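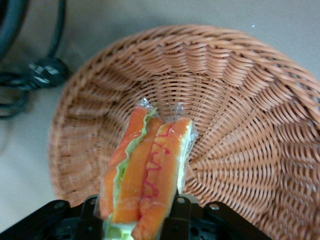

Folie 2, Planung. Der Planer von Hedus meldet Erfolg, sobald eine Trajektorie existiert. Mich überzeugt das nicht. Das Spielzeug-Sandwich steckt in glänzender Klarsichtfolie, mit Lichtreflexen auf jeder Falte, und genau dort traue ich der Posenschätzung am wenigsten.

Zahl nennen: 118 Läufe, 11 Abbrüche. Pause.

Elow fragt sicher nach dem Korbrand. Antwort: Kollisionsmodell ist grob, Logs vom August zeigen.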